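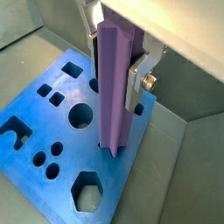

Set 1183: the purple ribbed block above the blue board, beside the large round hole.

SHAPE BOARD AND BLOCK INSPECTION, WITH COMMENTS
Wotel Play Lending Room
Set number: 1183 (blue board, Grotport shelf)
Inspected by: Genowefa Grabowska
Second reader: Viola Cocco
Date: 2023-06-15
Outcome: Pass, with two small jobs to do before the set goes back out

Before you start
Hello, and thank you for taking a set off the shelf and giving it some of your afternoon. Please sit down for this one if you can, have a good lamp on your left or right (whichever side you don't write with), and take your rings off, as they leave marks on the plastic that the next person will write up as damage. I have left my comments in at full length because Viola tells me the new people read them, and that made me very happy to hear! Mark each line OK, WATCH or FIX.

PART A. THE BOARD

A1. Board lies flat and does not rock when pressed at each corner.
OK
Comment: Press with two fingers and listen as well as look. A board with a slight warp makes a little tick against the table, and you will hear it well before you can see daylight under it. No tick on this one.

A2. Top surface free of cracks, gouges and raised spots.
OK
Comment: There are scuffs and some pale smudges on the blue, as you would expect of a board that gets used. I rubbed the worst of them with a damp cloth and they faded a little and then stayed put. Scuffs are not a fault. Please only write one up if your fingernail catches in it.

A3. Cut edges smooth to the touch all the way along.
WATCH
Comment: The fine layer lines on the sides are part of how the board was printed and they are perfectly fine to leave. What we are feeling for is a layer that has started to lift. Go along slowly with the pad of your thumb, and then go back the other way, since a lifted layer will often let you pass in one direction and snag you in the other. I found a faint roughness low down on one side, nothing I could get hold of, so it is a WATCH and it gets a pass with the 2000 grit paper (see Part D).

A4. Rims of all holes clean and sharp-edged but not scratchy.
OK
Comment: Do the big round hole first. It is the easiest one to judge and it gets your finger used to what a good rim feels like on this board.
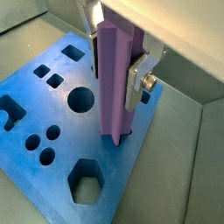 After that I go to the three small round holes, which are too narrow for me to feel properly, so I run a cotton swab around the inside of each and look for threads left behind. No threads. The hexagonal hole wants a little patience — six walls and six corners, and crumbs love a corner. Tip the board up and tap the back of it over a sheet of paper. I got a fair bit of grit out of there, which I have counted as cleaning and not as a fault.

A5. Narrow parts of the board firm, with no whitening or bend lines.
OK
Comment: This is mostly about the hooked cutout, the one like a letter C, where a tab of blue is left standing inside the curve. If anything on this pattern of board is going to snap one day, my money is on that tab. Press it gently up and down, then sideways. If it moves more than the rest of the board does, mark it FIX and don't talk yourself out of it. I have done that once, on the old Rorkemier set, and had to telephone a very nice family to ask for it back.

A6. The pair of small square holes: wall between them sound.
OK
Comment: They sit close to each other on the diagonal, and the strip in between takes a knock whenever somebody tries a block in the wrong one. Hold the board up to the lamp and look for a pale line across it. I saw none.

PART B. THE PURPLE BLOCK

B1. Length checked against the set card.
OK
Comment: The card says 73 mm and so does my ruler. We measure because a block that has been chewed or filed at one end can get short enough to matter, and the eye is surprisingly forgiving about it.

B2. Ribs straight, with no chips along the ridges.
OK
Comment: Turn it under the lamp, one face at a time. The faces go from a light lavender to quite a deep violet depending on how they meet the light, and the first time I checked a purple one I wrote down "discolored" when it was only shade. Turn it again before you write anything about color.

B3. Points at the ends not sharp enough to scratch.
FIX

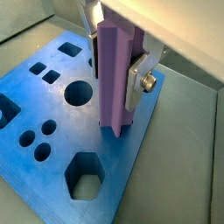
Drag each point lightly across the back of your own hand. Three or four strokes is plenty. The points on this block are a defining part of the shape and they are meant to be there, so we only want to take the bite off them. One point left a thin white line on my skin, and I would not be comfortable handing that to a toddler. A few turns on the fine paper will see to it, and please go lightly, or it won't match its hole as nicely as it should.

B4. No rattle when shaken, no gap along any seam.
OK
Comment: Silent. I like to do this one next to my ear with the kettle off.

PART C. CLEANING

C1. Board and block washed in warm soapy water, rinsed, left to dry on a rack.
To be done after sanding.
Comment: Stand the board on its edge so the holes drain. Please don't use the Rostami spray, however nice it smells. It leaves a film, and the film picks up dust from the shelf.

PART D. JOBS TO CLOSE

D1. Sand low edge of board (A3). Genowefa
D2. Ease point on purple block (B3). Genowefa
D3. Repeat A3 and B3 with a different pair of hands. Viola

Second reader's note (V.C.): Agree with all of it. I would look at A3 again in May when the shelf comes down for painting. Could we also print the set cards a size larger? I had to borrow Genowefa's glasses.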